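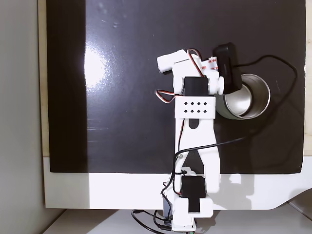
Storkley Creek Reading Room: where we are at the halfway mark

Hello from Storkley! I know the grant letter asked for two pages and a budget table. The table went over separately through the Niskanen Fund portal, so I'm using this part to tell you how things have been going, which is messier and (I think) a lot nicer to read.

The short version first. We are open, we are busy, and we are over budget on shelving and under budget on pretty much everything else. We've lent 3138 books since we opened in February, which is more than I put in the application for the whole year. I guessed low on purpose, I admit, but I didn't think I'd guessed that low!

We have 819 people signed up now. A lot of them are kids from the two elementary schools, as planned, but the group that caught me off guard is the night shift crowd from the bottling plant. They get off at 6 a.m. and a handful of them asked if we could open early. So we tried 6:30 to 8:30 for a month, mostly to be polite, and it was full of people in work boots reading the paper and picking out thrillers. We've kept it. It does mean the coffee line in the budget looks silly, and I'd rather you heard that from me than found it in the table.

Books. You gave us enough to buy 2000 and we've bought 600 so far, all of them new. The rest of what's on the shelves came from donations and from the county library's weeding pile (they were very generous, we got nearly all their large print mysteries). I've been slow with the book money on purpose. My first order was heavy on picture books and award winners, and the picture books went out the door and the award winners mostly sat. People kept asking for car repair, cake decorating, anything with dragons, and Spanish language books for grown-ups, where I had one sad half shelf. The second order was built from the request notebook by the front desk and it has hardly been on the shelf since. I'd like to place the rest in two more orders, same way, if that works with your reporting periods. Let me know if you need the money spent by a certain point and I'll speed up.

Shelving is the sore spot. The units we were promised secondhand fell through when the store decided to stay open, good for them, bad for us. We ended up buying new, and we had to anchor them to the wall after the building inspector came by. That took what we'd set aside for the reading corner rug and the second lamp. The kids are sitting on couch cushions for now and don't seem to mind one bit.

The Alia catalog software is fine. It took me three evenings to stop hating it. The barcode labels peel off anything with a shiny cover, so I've been putting clear tape over them, and if any of your other grantees have found a better label I would love to hear which one.

Story time has settled at Saturday-style crowds even on school afternoons, and I've moved it to 4 p.m. so the bus kids can make it. We had a bad patch in March when the heat went out and I had to cancel four in a row. Attendance dropped after that and took a while to climb back. The landlord has replaced the furnace motor and I have his cell number now.

The book van is the part that's behind. We have the van, an old Hondari with a good engine and a terrible back door, and we have the bins. We don't have the insurance sorted out. The first quote assumed we'd be carrying passengers, the second assumed we were a food truck, and I'm waiting on the third. Until that comes in, the trips out to the trailer park and the senior apartments are me and my own trunk, every other week, two bins at a time. It works, but it isn't what you paid for and I want to be plain about that.

What I'm asking for: permission to move the leftover printing money over to shelving, and an extra two months on the van piece. No new money. If you'd like to come visit, come at 6:30 in the morning. Park on the gravel side, the front lot floods.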